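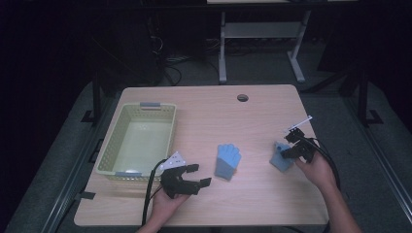 Our practice table with the green basket and the blue pieces, one gripper in each hand.

Felt pads on hand-held grippers keep fraying – what do you all use?

Asked by pumphrey_mentor

Hi everyone, and thank you in advance for reading all of this, I know I tend to go on. I help out with the after-school robotics club at Flirnstead, and this spring our older students took on a project they picked themselves. They record people putting things into a basket with a pair of hand-held grippers, and then they try to get our arm to learn the same job from the recordings. Whatever they have working by April goes to the Wellelar student showcase, where each team gets 5 minutes at the table and then questions.

They're a lovely group and they've worked so hard. The goal they set was 2,000 good recordings, and as of last night we have 467 that the students are happy with. Some of the rest were tossed for silly reasons (somebody sneezed, somebody forgot to press start), but a lot of them were tossed on account of the pads. We glued dark felt on the inside of the fingers so the foam wouldn't slide out, and it was wonderful for a few weeks. Now the edges are coming up and the fuzz grabs at the foam, so a piece hangs on for a moment after the fingers open and then drops crooked.

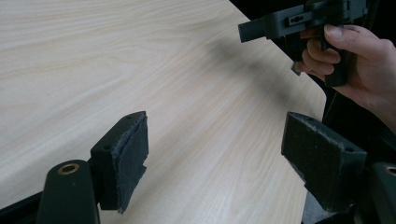 I've trimmed them twice with my good sewing scissors and it helps for one session, maybe two. One of the parents thinks we should go to rubber. My worry is that all the recordings we already have were made with felt, and if the new pads grip differently the kids may have to start over, and I would hate to be the one to tell them that. Has anybody changed pads in the middle of a project? And is there a glue that holds better than the craft glue we have in the cupboard?

2 answers

Branwen Powell

Oh, I feel for you, we went through this very thing two seasons ago with our club over at Ravedov! Ours had felt too, and by the end it looked like something the cat had been at.

I'd stay with felt for this project and just put on fresh pieces. Your instinct about the recordings is a good one. When we moved to rubber halfway through, our students found they were squeezing less and letting go sooner, and the arm got confused between the old way and the new way. It wasn't a disaster – we kept the old recordings and made a fresh batch on top – but it cost us most of a month, and by the sound of it you don't have a month to give away.

For the felt itself, buy the stiff kind that comes in sheets. The soft craft felt sheds no matter what you do. Cut each piece a little long so it can fold over the top edge of the finger, and then run a very thin line of fabric glue along every cut edge and leave it overnight before you stick it down. Peel all the old glue off first, right to the bare plastic. Rubbing alcohol and an old toothbrush did the trick for us, and the students rather enjoyed it. For sticking it on, we had the best luck with contact cement, used by a grown-up with the windows open. Let both sides go tacky before you press them together.

One more thing that I wish we'd done from the start: cut a stack of spares all at once from the same sheet, and change both fingers on both grippers on the same day. Have somebody write down the date and the recording number when you do. If the arm starts acting funny later, the students can look back and see whether the pads had anything to do with it. We changed ours every 6 sessions after that and I don't believe we threw out a single run over fuzz for the rest of the year.

Good luck at Wellelar, and do come back and tell us how the kids get on!

Nafula Mohamedi

Agree with Branwen on the stiff felt. You can get it with sticky backing too but it creeps when the room is warm, ours slid right down the finger.

Also check that your fingers close flat against each other. On one of our grippers a screw had worked loose, so the pads only met at one corner and that corner wore out way before the rest. Tightened it and the next pair lasted much longer. Might not be your problem but it's a quick look.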